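Trurnen hall reopens tables for small-item sorting

29 November 2020

The sorting room at the Trurnen community hall is back in use after a refit of its furniture and floor. Work on the room started in May and was carried out by Softić, a local fitting firm, under a contract with the hall's owner, the Wometti housing association.

The room handles small household items left over from flat clearances on the Wometti estate. Items that are too small for the furniture store, such as packets, cards, stationery and bathroom goods, are brought in by the crate and laid out on tables before being grouped and bagged. In the year before the refit the room dealt with 1388 crates. Of these, 809 were passed on for reuse and the remainder went to recycling or general waste.

The old folding tables have been taken out. They were of three different heights and could not be pushed together without a step between the tops. The replacements are fixed-leg tables in a square and a long format, all with pale tops in a marble pattern. Softić said the surface can be wiped down with ordinary cleaner and does not need sealing.

Seating has been kept mixed. Chairs from the former reading room were retained where the legs and joints were sound, and 6 were rejected.

Sorting follows the same order as before. One crate is opened at a time and its contents are spread across the table top. Flat items are taken first, then pouches and packets, then anything rigid. Clear plastic items are set aside for a second check, as they are easily missed against a light surface. Each group is then bagged and labelled with the crate number.

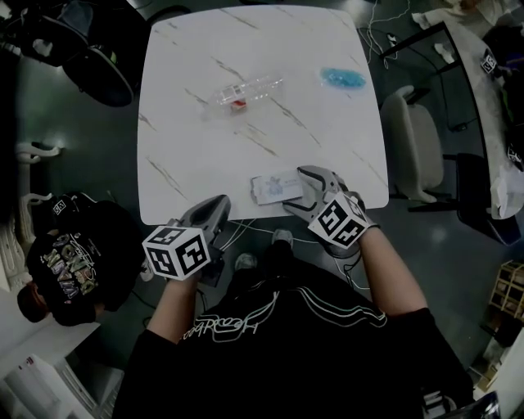

Small items on one of the square tables in the sorting room, including a white card near the edge and a translucent blue item.

Labels and bags are supplied by Welell under an agreement that runs for 2 years. The bags come in a single size, and larger items continue to go straight to the furniture store.

Residents who wish to hand in items should use the side entrance and leave crates on the marked shelf. Glass, batteries and medicines are not accepted. Opening times are posted on the hall door.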